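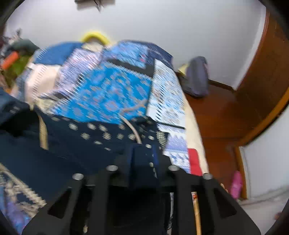

Who plays on the bus? Mobile puzzle players and the ads they put up with

Home | Course | Projects | Reports | Contact
Print this page | E-mail this page

Group report, January. Hongmei Lu, Ksawery Ostrowski, Imogen Bunting

Why we did it

Most people in our class said mobile gamers are teenagers. We wanted to check that with one game and a short survey. We picked Proltedetti, a tile puzzle, free with ads. Cullwood, the studio behind it, let us put a link on the end-of-level screen for two weeks. Thibault Masson there set it up and sent us the file.

What we asked

15 questions. Age group, when you play, how long, what you do when an ad comes on, ever paid for anything. Should have asked about phone type, forgot.

The link was shown to 1469 players. 227 opened it and 121 finished. We only used the finished ones. Lots of people dropped out at question nine, the one with the long grid. On a phone you have to scroll sideways to see the last column -- our mistake, we tested it on a laptop.

Results

The biggest age group was 35 to 44. Under 18 was the smallest but the link asked under 18s to get a parent's OK so that number is probably too low. We can't say much about teenagers from this.

Evening was the top answer for time of day, then the trip to work or school. Hardly any one picked lunch. Sessions mostly short, five to ten minutes. The people over 55 played longest per session, which Ksawery did not believe so he ran the table again. Same answer.

Ads: reward videos (watch one, get a hint) were liked or at least not minded by more than half. Full screen ads between levels were the most disliked thing in the whole survey. Several people wrote in the comment box that they turn off wifi to stop them. Banner ads -- most people said they don't notice them. Not sure what an advertiser would do with that.

Paying: few had paid. Those that did mostly paid once, to remove ads, and then stopped. Impi Kemppainen (our tutor) pointed out that people who paid still see the survey link but not the ads, so the ad questions made no sense for them. We took them out of the ad table but left them in the rest.

Problems

One game only. People who click a survey link probaly like the game more than people who don't. English only. We also had planned to compare with a racing game from Mkhize but the file came too late and the age groups were cut differently from ours, so it's not in here.

If we did it again

Shorter. No grids. Separate version for paying players. Ask what else they do on the phone at the same time, becuase three comments mentioned TV and we had no question for it.

Who did what

Hongmei wrote the questions and the results part. Ksawery did the tables. Imogen cleaned the file, talked to Cullwood and did the slides for the talk. Tables are in the appendix, handed in seperately.

This site uses cookies. By continuing to browse you agree to our use of cookies. OK | Read more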